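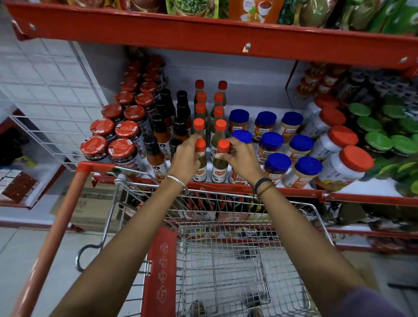 Most of what a shop robot has to learn, one of the second-years told me before I had got my coat off, is how to leave things alone. Picking up a bottle is the easy part, apparently. Picking up a bottle without sending its neighbours skating along the shelf is what has kept the Wandton robotics club busy since November, and it was said with the weariness of somebody who has set a great many bottles upright again.

I had gone along to see the Munia project, which the club has entered for this year's Rezende Cup, a student competition for machines that do household errands. The Cup changes its errand every time. Last year it was laying a table, and Wandton came nowhere (a fork, I gather, was flung). This year it is the weekly shop, and the team has to build a robot that can go to a stocked shelf, find the things on a list and put them in a trolley, all inside six minutes and with no human hand laid on it.

The club meets in a long, draughty room above the college print shop, and on the evening I visited it was full of people eating toast. There are 26 members on the books and most of them seemed to be there, some bent over laptops, some on the floor with a wheel in bits between their knees, and one pair having a very earnest and good-natured argument about jam. The trouble with jam, they explained to me, both at once, is that the jars are squat and shiny and the lids all look much the same from above, so a robot peering down at them has to work out which are jam and which are something else entirely from the sliver of label it can see. Sauce bottles are kinder. They have a neck to hold and a bright cap to aim for, and you can take them from the front of a row and still have a nice straight line behind.

And the way they teach all this is by going shopping! I had imagined screens of code, and there are certainly plenty of those, but a good deal of the club's work happens in the aisles, where members record themselves reaching for the groceries from the shopper's own point of view, so that the robot's software has something to learn from. Everyone takes a turn. They are asked to shop as they would at home, which proves to be surprisingly hard once you are thinking about it. One first-year told me she had become so aware of her own elbows that she could no longer buy crisps for herself in comfort.

What they look for afterwards, when they sit down together and go through the recordings, is all the small cleverness that the rest of us never notice. Look at how a person takes two bottles in one hand, for instance, and the same in the other hand, reaching out over the trolley. It looks like nothing at all. To a machine with a two-fingered grip it is a sort of miracle, and the club spent an entire evening deciding whether Munia should even try it. (The vote went in favour, by a whisker. She will attempt it once, near the end of the run, if there is time.)

Munia herself lives under a dust sheet by the radiator. She is about as tall as a ten-year-old, with two arms built from parts the club saved up for and a base that used to belong to Guvov, her predecessor, the very one who threw the fork. The members speak of Guvov with real fondness. His left wheel still squeaks, and although it could be mended in a few minutes, there is strong feeling in the room that it should stay as it is.

I was given a demonstration, of course. A bookcase had been dressed up as a supermarket shelf, with tins and jars and a row of bottles filled with coloured water, and the toast was put down and everybody went quiet. Munia rolled up, squeaking, and considered things for so long that I thought she had broken. Then an arm went out, very slowly, and closed on the front bottle and drew it straight back towards us, and the one behind it only rocked a little. You never heard such a cheer. She dropped the second one on the carpet, where it rolled under a table, and the cheer for that was nearly as loud.

The rules allow 65 items on the shelf and the team has practised with fewer than half of them so far, so there is a good deal of shopping still to do. When I left they were writing out the list for the next trip, and the argument about jam had started up again.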